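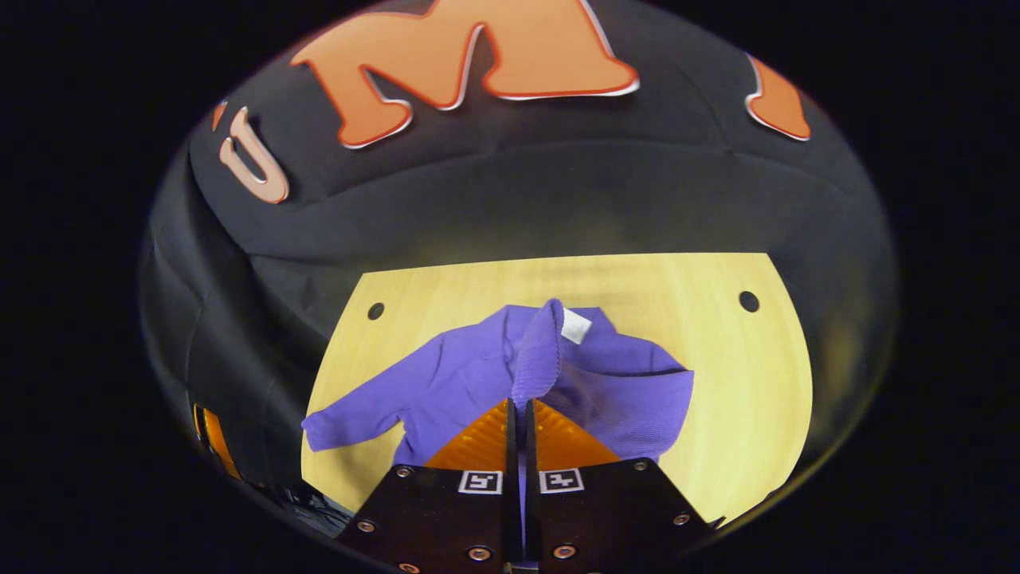

Zulkifli Chong wants to know why a sweater has to be folded at all when it could go on a hanger like a coat. Lots of readers of the Findby pages have asked the same thing.

Reading time: 4 minutes
Print this page | E-mail this page

The short answer is that knit fabric stretches. To see why, you have to look at how it is made.

Loops and more loops

A woven cloth, like the cloth in a bed sheet, is made of threads that go over and under each other. The threads are pulled straight, so the cloth keeps its shape well.

Knit fabric is made of loops. Each loop hangs on to the loop next to it, and when you pull, the loops change shape and get longer. Let go and most of them spring back. This is why you can push your head through the neck of a sweater that looks too small.

Some knits have ribs. Ribs are thin raised lines that run up and down, with little valleys between them. The valleys open when you pull and close when you let go, so ribbed fabric is extra stretchy. You will often find it at cuffs.

What a hanger does

A sweater on a hanger is being pulled all day by its own weight. If a sweater weighs 460 grams, all of that is hanging from two small places at the shoulders. After a few weeks there can be a bump on each side – the shape of the hanger's ends. A big wet sweater may weigh 800 grams or more, and that is worse.

Folded on a shelf, the same sweater rests on its whole underside. No loop has to carry very much.

How to fold one

You need a flat place. A table, a board or a made bed will do.

Put the sweater face down and pull the sleeves out to the sides. Smooth it with your hands, starting in the middle and going out. Wrinkles you leave in now will still be there tomorrow.

Fold one side in toward the middle. Lay that sleeve down along the back so it points to the bottom hem. Do the same with the other side. You should have a long rectangle.

Now bring the bottom up to the neck and turn it over.

Long sleeves are the hard part. If a cuff sticks out past the hem, bend the sleeve back on itself and try again.

How high can the pile go?

Thick sweaters squash the ones below. Keep a pile to 4 if they are heavy. Thin ones can go up to 10, but the pile gets wobbly, and pulling one out from the bottom will mess up the rest.

Does it matter if it's only a T-shirt?

Not much. Most T-shirts are knit too, with very small loops, but they are light. Hang them or fold them.

Contact us | Copyright Findby 2019 | Back to top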